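Open House at Endent

The invitation said four in the afternoon, and by four there were already people standing in the lobby eating the good cheese. Nazanin Talebi signed the visitor sheet, got a sticker, and asked the young man at the desk whether the robots would be doing anything by themselves today.

"It's more of a collaborative experience," he said.

She wrote that down. She had been covering the Itelside business parks for long enough to know a no when she heard one.

Endent had the second floor of what used to be a shoe warehouse. It had 30 employees, a slogan about freeing the human hand, and a contract in the works with the Curnby nursing homes, which was why the paper had sent her. The Curnby people wanted a machine that could tidy a resident's room. Her own mother was in one of those rooms, number 1603, in a building with nowhere near sixteen floors. Nazanin had not mentioned this to her editor.

The tour was led by a woman named Wasilewska, who walked backward and never bumped into anything. She took them past a wall of framed patents, past a kitchen, and through a gray door into the room where, she said, the learning happened.
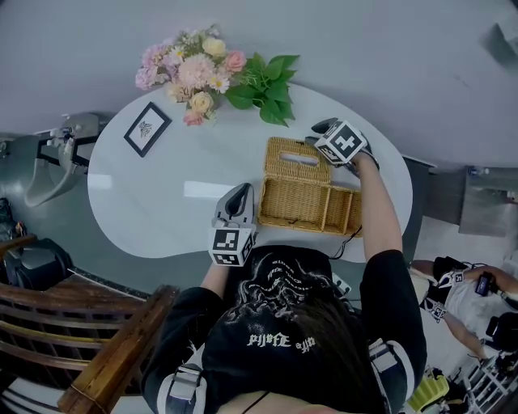

"So where's the robot?" said a man in a fleece.

"This is how the robot learns," said Wasilewska. "Our operators perform the task with the grippers. The system watches. Later, it performs the task."

"How much later?"

Wasilewska smiled at him. Nazanin wrote down the smile, too.

It was very quiet, except for the people from the lobby chewing. The operator did not look around. Nazanin tried to imagine doing it, reaching for an ordinary thing on a table with somebody else's fingers, and doing it well enough that it could be used as a lesson. Her mother's aides did it with their own fingers, fast, talking the whole time about their kids. They moved the tissues to where she could get at them. They never put the tissues on the left, on account of her shoulder.

"How many times does a person have to do it?" she asked.

"For this task? We're aiming for 300."

"And then it knows how to do it."

"Then it knows how to do it with this box," said Wasilewska, and for a second she looked like someone who had skipped lunch. "On this table. We generalize after that."

"With more people."

"With more people, yes. At first."

The man in the fleece laughed out loud. He turned out to be from Curnby's purchasing office, and he stopped laughing when Wasilewska moved the group along to a monitor by the door. She wanted them to see the job from the tool's side. People always found this part moving, she said.
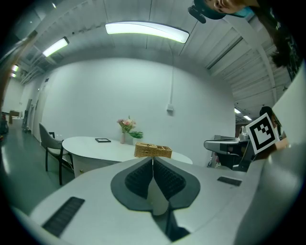 What the gripper sees, Endent open house, February

Nazanin did not find it moving, but she did look for a while. Everything bent toward the middle. The box was what she noticed first, and the flowers behind it, and only then the person, upside down in the corner, like something left hanging on a hook.

"Does it see her?" she asked.

"Sorry?"

"The robot. When it learns from this. Does it know there's a person there?"

Wasilewska considered the monitor. "It's focused on the object," she said.

"In a nursing home there's going to be a person there."

"That's a great question for our safety lead," said Wasilewska, "who is unfortunately in the other building."

There was a gift bag at the end, with a pen and a stress ball shaped like a hand. Nazanin took the pen. The man from Curnby took two bags and asked her, by the elevator, what she was going to write.

"That they're hiring," she said.

She drove to her mother's. It was past five and the lot was nearly full – dinner hour, everyone's guilty time. Upstairs the tissues were on the left. She moved them over, and sat down, and her mother asked what she had seen today.

"A woman with a box," Nazanin said.

"What was in it?"

She realized she had never asked.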